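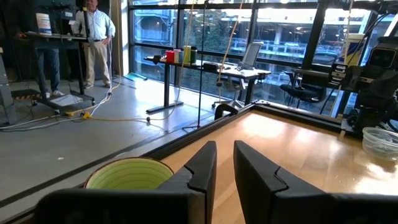

Abb. 4: Holzfläche mit glänzender Oberfläche, darauf eine grüne Schale und ein durchsichtiger Kunststoffbehälter

4 Erstpflege und Auffrischung der Tischplatte

Dieser Abschnitt gilt für geölte und lackierte Holzplatten der Reihe Selen. Für Linoleumplatten lesen Sie bitte Abschnitt 5. Die Ausführung Ihrer Platte steht auf dem Aufkleber an der Unterseite, hinter der Artikelnummer: G für geölt, L für lackiert.

4.1 Lackierte Platten (L)

Lackierte Platten werden gebrauchsfertig geliefert und nicht geölt. Wischen Sie die Platte nach dem Aufbau mit einem feuchten Baumwolltuch ab und trocknen Sie sie nach. Tiefe Kratzer können nur von einem Fachbetrieb ausgebessert werden.

4.2 Geölte Platten (G)

Sie benötigen:
Harus Pflegeöl, farblos (Gebinde 300 ml)
2 fusselfreie Baumwolltücher
Schleifvlies oder Schleifpapier, Körnung 300 und 600
Nitrilhandschuhe
Abdeckpapier für den Fußboden

Achtung: Mit Öl getränkte Tücher können sich selbst entzünden. Tücher nach Gebrauch in Wasser tauchen und in einem geschlossenen Metallbehälter im Freien lagern oder flach ausgebreitet im Freien trocknen lassen. Niemals zusammengeknüllt in den Mülleimer werfen.

1. Platte vollständig abräumen. Krümel und Staub mit einer weichen Bürste entfernen.
2. Platte nebelfeucht abwischen und über Nacht trocknen lassen. Die Raumtemperatur soll dabei nicht unter 15 °C liegen.
3. Oberfläche mit Körnung 300 in Faserrichtung schleifen. Kanten nur leicht anschleifen. Keinen Exzenterschleifer verwenden.
4. Mit Körnung 600 nachschleifen und den Schleifstaub absaugen.
5. Öl vor Gebrauch aufrühren. Eine kleine Menge auf das erste Tuch geben und dünn in Faserrichtung auftragen. Stirnholz nimmt mehr Öl auf und wird zweimal bestrichen.
6. 20 Minuten einwirken lassen. Matte Stellen in dieser Zeit nachölen.
7. Überschüssiges Öl mit dem zweiten Tuch restlos abnehmen. Es dürfen keine Pfützen oder Schlieren stehen bleiben.
8. 24 Stunden trocknen lassen, danach bei Bedarf ein zweites Mal ölen (Schritte 5 bis 7).

Hinweis: Voll belastbar ist die Fläche nach sieben Tagen. Bis dahin keine Gefäße mit Flüssigkeit abstellen und die Platte nur trocken abwischen.

Hinweis: Das Zwei-Komponenten-Öl Flandix härtet schneller aus und hat andere Einwirkzeiten. Beachten Sie in diesem Fall die Angaben auf dem Gebinde.

4.3 Laufende Pflege

Verschüttete Flüssigkeiten sofort aufnehmen. Besonders Rotwein, Kaffee und Zitronensaft hinterlassen auf geöltem Holz schon nach wenigen Minuten Flecken. Unter Schalen und Vasen aus unglasierter Keramik gehört ein Untersetzer. Kunststoffgefäße mit Gummifüßen nicht dauerhaft an derselben Stelle stehen lassen, die Weichmacher können Ränder bilden.

Keine Scheuermilch, keine Mikrofasertücher und keine Möbelpolitur mit Silikon verwenden. Bei normalem Gebrauch genügt eine Auffrischung im Jahr, am besten im Dezember zu Beginn der Heizperiode oder kurz davor.

4.4 Nachbestellung

Pflegeöl und Schleifvlies erhalten Sie im Fachhandel oder direkt bei Breathnach unter der Bestellnummer 1816. Geben Sie bitte die Artikelnummer der Platte an.

Bearbeitung: Asanka Siriwardena
Stand: 8. Juli 2019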